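Budget for a second pair of arms – what am I forgetting?

eser_bench
I've got until Wednesday to hand in a budget for next year's cloth folding work and I'd like a sanity check before Gilang Ong gets his red pen out. At the moment it's one more pair of arms, spare servos and a bit for cameras. Total comes to £3,000, and I'm fairly sure I've been too kind to myself.

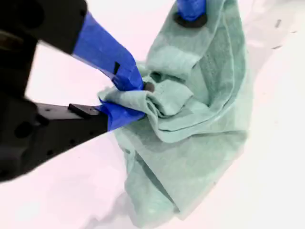

The arms are the easy bit as I already have a quote from Sopacua. What I can't price is all the small stuff that gets used up as you go.

nulludach
Double your servo line. We bought 6 spares and they'd gone by September. Gripper joints first, every time.

uvo_tinkerer
Disagree, I'd stick with 6 and put the money into fingertips. Proper moulded ones are £29 a set and you stop fiddling.

eser_bench
Hmm, £29 a set adds up though!

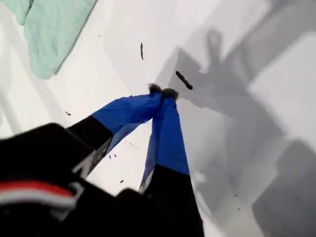

I'd half forgotten cleaning in all this. Nothing in my sheet covers it, not even a hand vac, and there are dark bits all over the white top next to the green cloth, so that's going in. Pads too – ours are the dark fuzzy sort and I've no idea how often other people swap theirs.

nulludach
Monthly here. Cheap as chips, buy a bag of them. I still say servos.

uvo_tinkerer
You would, you run yours flat out all day.

eser_bench
Right, new version. Fewer fancy fingertips (one set to try), a few more servos, and £178 for pads, tape, cables and cleaning.

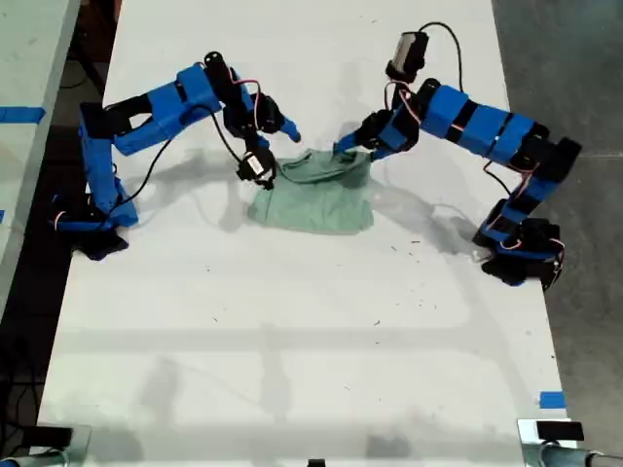
That leaves the table itself. Do I buy a second one to match or build something? Gilang reckons build, but he isn't the one who'd be doing the sawing.

nulludach
Buy. And get the delivery cost in writing.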